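2026-06-18, workshop notebook, tableware bench

Started late, kiln room key was missing again. Benedito had it.

Job today: sort the Toft samples for the cafe order and decide what goes on to Fernanda. They want 50 place settings by November, cup + saucer + something to carry it on. Budget is tight so no custom trays, we use what Carkico already sells.

Glaze notes first before I forget. Batch 2 came out more even than batch 1 but the white is colder. Zuleica likes it colder. I don't, but the customer picked from her tile so that's settled. Two pieces with pinholes near the foot, set aside, marked with pencil. Don't put them back on the good shelf please (Nivaldo).

Rim line: banding wheel wobbles at low speed. Areti shimmed it with card and the last few were a lot better. Needs a real fix. Ask Grurkix if they still have the bearing, old invoice is in the green folder, I think.

Ribs — glaze pools in the grooves if it goes on thick. Thin coat, let it sit, second thin coat only on the inside. Wrote 65 seconds on the board as the dip time and that's plainly wrong, must be a leftover from the slip test. Wiped it. Benedito to confirm the real one.

Saucer: customer asked whether the well could be deeper. Told them no, not without a new mold. Room for a spoon and a small biscuit, up to 3 sugar packets if you stack them. They seemed ok with that.

Trays. Tried the big wood-grain one with the rounded corners next to the ribbed set on the white table. Wanted to see the orange of it against the white before commiting. 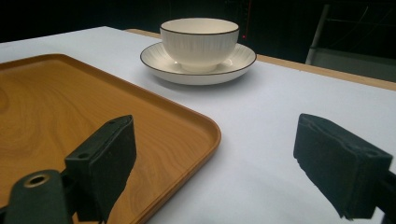 Warmer than I remembered from the catalog. Grain pattern is pretty busy on the base, all swirls, so a plain cup would get lost but the dark rim line holds up fine I think. Zuleica says too much orange. Fernanda hasnt seen it yet. Raised rim is good for the waiters, bad for stacking in the narrow cupboard — measure cupboard!!

No handle on this cup, so hot coffee is a question. Customer knows, says they want it like that. I'd still like it in writing.

To do
- email Avovley re: cartons, ask for dividers that take the wide cup
- tray price for 50, and for 50 plus spares
- second tray color if Carkico has one, darker
- bearing
- wash the white table, pencil marks by the window end
- Areti to photograph rim line close up for the customer

Key is back on the hook as of 5.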